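# Cube sorting with Flustus: gallery and notes

Quick page so people stop asking for the folder. Most of it is about the method and what came out of it, captions are short, I'll tidy up later in April maybe. Work by me (Felista Lyimo), Souad Saber and Conall Doherty. Gobnait Keane did the wiring and most of the swearing.

Flustus is our small arm. Drindoreo is the policy that runs it. Lirkon is the logging side. If you only want numbers, scroll to Results.

## What we were after

Simple question. Can a cheap arm learn a pick-and-drop from a small pile of demos, if the demos are picked well? Everybody collects hundreds. We wanted to know how far down you can go before it falls apart.

Task: cubes on a paper plate, move them to a black bin, one at a time. Stop when the plate's clear. That's all of it. Dull task on purpose — the arm is slow and the servos have some slop in them, so anything fancier and you're measuring the hardware.

Two training sets:

- **Full set.** 259 demos, all driven by hand by Souad and Conall over a couple of weeks. Kept everything, incl. the clumsy ones.
- **Small set.** 36 demos, chosen out of the full set by the Conneely score (below).

Same network, same training length, same camera placement. Only the data changes.

## The Conneely score

Named after the room we wrote it in, no deeper meaning. For each demo we look at where the gripper is when it commits to going down, and how different the wrist camera view is from the demos already chosen. Far from the others = high score. Take the top one, rescore, repeat. Stop at 36 because that's what fits in one training batch on the old machine. Not a principled number, sorry.

Things it likes: cubes near the rim of the plate, cubes touching, cubes turned at odd angles. Things it ignores: the nice clean centered pick that we had far too many of.

Bouchra Helmy pointed out early on that the score also likes bad demos, since bad demos look different from good ones. True. So there's a filter first: if the cube got dropped anywhere but the bin, the demo's out before scoring. Crude but it helped alot.

## The setup

Arm is white plastic brackets and servos, bolted together from parts, gripper with two long tapered fingers. Little camera on a board at the wrist. Plate on one side, bin on the other. Green cubes for everything on this page, we did other colors earlier and it only made the lighting arguments longer.

Paper plate because it's cheap and the ridged rim gives the fingers something to get wrong. Tried a tray first. Too easy, cubes slid to the same corner every time.
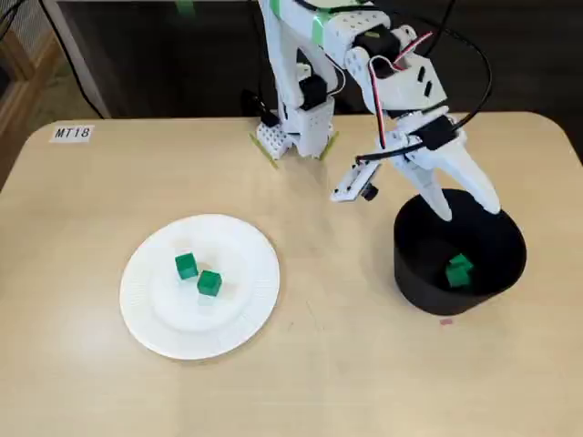

Drop height took longer to sort out than the grasping did. Open too high and the cube bounces off whatever's already in the bin. Too low and a finger knocks the wall. In the hand-driven demos Souad goes low and Conall goes high, and the policy trained on the full set learned something in between that suited neither. You could watch it hesitate over the rim. Down a bit, up a bit, down a bit.

The small set happened to lean toward Souad's drops. Luck, mostly. We went back and re-ran with drop style balanced across both drivers and the gap between the two sets shrank, didn't close though. That re-run is the one reported.

## How a trial goes

1. Home the arm, fingers open.
2. Cubes on the plate by hand, following the printed layout card for that trial.
3. Start Lirkon, then start the policy. In that order!! Conall lost a whole morning of logs the other way round.
4. Hands off until the policy says done or the timer runs out.
5. Write the outcome on the sheet before resetting. Cube in the bin, cube on the table, cube still on the plate, other.

"Other" is mostly cable snags. The loop that goes down to the gripper catches on the top bracket if the wrist turns too far. Gobnait has rerouted it 2 times. Better now, not fixed.

We used 9 layout cards, none of them seen in training. Same cards for both policies, order shuffled, and whoever was scoring didn't know which policy was loaded. Well, mostly didn't. You can kind of tell from the hesitating.

## Results

Short version: the small set held up. On the cards with separated cubes there was nothing in it, both policies cleared the plate and we couldn't tell them apart from the sheets.

On the cards with touching cubes the small-set policy was better. It comes in at an angle and takes the outer cube first. The full-set policy goes straight down the middle, more often than not, and pushes the pair apart without getting either. Then sometimes it gets one on the second go, which we counted as a success but marked with a star.

Cards near the far rim: both bad. Arm is at the end of its reach there and the elbow servo sags. No amount of data picking fixes a saggy elbow. Left in the results anyway.

We also trained on 36 demos picked at random, as a check. Worse than either. Fine on the middle of the plate, lost everywhere else — it would go down where cubes usually are and close on nothing. So it's the picking that matters here and the size on its own doesn't buy you anything.

## What I don't trust yet

- One arm. One table. One kind of cube. Someone needs to run it on different hardware before we say anything loud.
- The filter and the score are tangled up. Need a run with the filter only, no score. Souad's on it.
- Camera moved a little partway through collecting. We re-aligned it by eye. Might be nothing.
- Lighting stayed the same the whole time. Real rooms don't do that.

## Odds and ends

Training on the small set finishes over lunch, full set needs the night. For me that's reason enough to keep going with it, even if the scores had only tied. You can try an idea in the morning and see it on the arm the same afternoon.

If you want to borrow the layout cards, ask Bouchra, she has the clean copies. Mine have coffee on them. Print at full size, no scaling, or the cube positions come out wrong.

Scoring script is in the group folder under Conneely, readme is thin. It expects Lirkon logs and will crash on anything else with a very unhelpfull message. Known problem. Gobnait says next week.

Next up is stacking, same arm, same way of picking demos. Souad has started driving the first ones and wants a second driver, mornings preferred.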